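Unit 3: Comparing Hand-Held Grippers
Course notes, Robot Handling Lab
Instructor: Precious Fajardo

3.1 What we are comparing

The lab has two hand-held grippers this term, the Hinus and the Pretau. Both carry a camera that records what the tool is doing while a person works it by hand. Both save to the same controller, the Oltach, so the recordings can be set side by side. The Yap arm comes in at Unit 5 and you do not need it yet.

The question for this unit is narrow. Given the same object and the same person, which tool gives recordings that are easier to use later? Grip strength is covered in Unit 4.

3.2 Terms

Grasp: the tool closes on the object and the object leaves the table.
Slip: the object moves in the fingers after the grasp.
Lost view: the object cannot be seen by the tool's camera.
Marker: a printed black-and-white square used to work out where the camera is in the room. At least one should be in view when a trial begins.

3.3 Setting up

Clear a work area an arm's length deep. Tape the marker flat. A marker that curls at one corner gives a position that drifts, and the error is hard to find afterward. Keep cables out of your walking path.

Start the Oltach first and the gripper second. If the clock on the controller reads zero, restart both.

3.4 Running a trial

1. Write the tool name, object and trial number on the sheet.

2. Hold the tool still over the marker and start recording.

3. Grasp the object, move it to the second mark, release it, and return to the start. Do this 5 times with each tool, then trade places with your partner.

4. Check the first recording before going on. You want the marker in view and the tool's own body low in the picture. A wide view also takes in the windows, ceiling lights and anyone leaning close. Faces must be blurred before a file is shared.
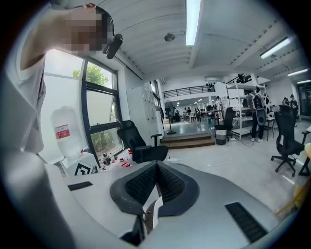

5. Copy the files to the course drive and fill in the count of slips and lost views.

3.5 What to hand in

One table per pair, with a row for each trial, and a page of text. State which tool had fewer lost views and on which objects. If the two came out the same, say so. Last May's full set held 1225 trials for the Hinus and 3125 for the Pretau, so compare rates when you use it.

Reading for next time: Unit 4, first half.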